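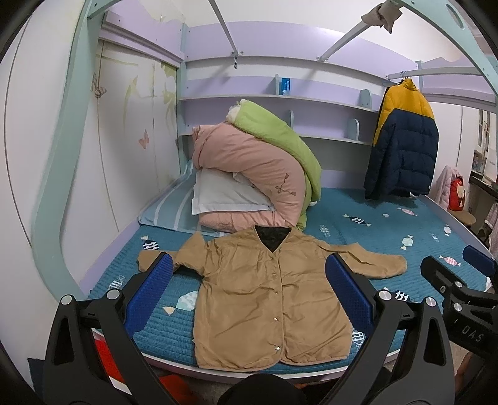 Pinov Tilahun

I used to be terrible at folding jackets. Shirts, fine. Towels, fine. But anything with a lining and buttons ended up on the back of a chair, and then another one went on top of it, and by November the chair was basically a person. So I finally sat down (well, stood up, at the bed) and worked out a fold for my thin collarless jackets that keeps them flat enough for a drawer or a suitcase. It takes me 2 minutes now, and most of that is the sleeves.

This is for light jackets only. The tan one with the black lining is my usual victim, because the fabric is so thin it creases if you look at it funny. Wool coats and anything padded want a hanger, so leave those alone.

What you need

A flat surface as big as the jacket with the arms out. I use the bed, and I just shove all the bedding up to the far end first. A table works too if yours is ever clear (mine isn't). You don't need a folding board. I bought one once from a shop in Romville and it lives under the couch.

Step 1: Lay it face up

Put the jacket down with the buttons facing you and the hem at the edge of the bed nearest your knees. The neck points away from you. I did it the other way around for years and was always leaning across the whole thing to reach the hem, which put new wrinkles in everything I'd just smoothed. Hem toward you!

Step 2: Sort out the sleeves

One of them will always land bunched up. Don't yank it from the cuff, you'll only pull the shoulder crooked. Slide a hand inside the sleeve up to the elbow, open it out, then take your hand back and stroke the fabric from the shoulder down to the cuff. Do the same on the other side even if it looks good already. The lining likes to twist in there, and if you leave it twisted you get a weird lump when you fold.

Step 3: Button it

I do the top one, the bottom one and one in the middle. Doing all of them makes it a little stiffer down the front, and you'll want that if it's going in a suitcase, but for the drawer I can't be bothered. Check that the two front pieces line up at the bottom. On a jacket with rounded corners they'll still part a bit at the very hem and that's how it's cut, so don't fight it.

Step 4: Smooth the front

Flat hands, middle out to the sides, then down. Go over the chest twice. If the creases are really set in, hang it in the bathroom while you shower and come back to this later. I keep a spray bottle of plain water on the shelf for small stuff, just a light mist, and then you have to wait until it's dry before you fold or it'll smell like a basement.

Step 5: Flip and fold

Pick it up at both shoulders and turn it over so the buttons are underneath. Now:

Fold the right side in toward the middle, taking the sleeve with it. Bring that sleeve down so it runs straight along the back, cuff toward the hem.

Do the left side the same way. The sleeves can overlap a little. Try to keep them from stacking right on top of each other or you get a ridge.

Fold the hem up to a bit past halfway, then bring the neck end down over it.

Turn the whole thing over and you've got a neat packet with the front showing. If it looks like a burrito, the sides came in too far. Shake it out and go again, it gets easier fast.

Suitcase version

Stop before the last fold, lay a soft T-shirt across the middle and fold the jacket around it. The T-shirt keeps the crease round instead of sharp. I did this for a trip to Bivlow with 9 tops and the tan jacket in one carry-on, and the jacket went straight on for dinner with no iron.

Where I keep mine

Drawer, on top, never under the jeans. I tried standing them on end like you do with T-shirts and they slump over as soon as you take one out. Stacked two high is fine. Three and the bottom one comes out looking like I slept in it.

A few odds and ends

Empty the pockets. I have washed, dried and folded a pack of gum.

If the buttons are shiny and you care about them, tuck a piece of tissue paper inside before the last fold so they don't rub.

Slippery linings slide around on a smooth bedspread. A quilted cover is nicer to work on, it grips a bit.

I'm doing scarves next, once I figure out what to do with the long fringed ones.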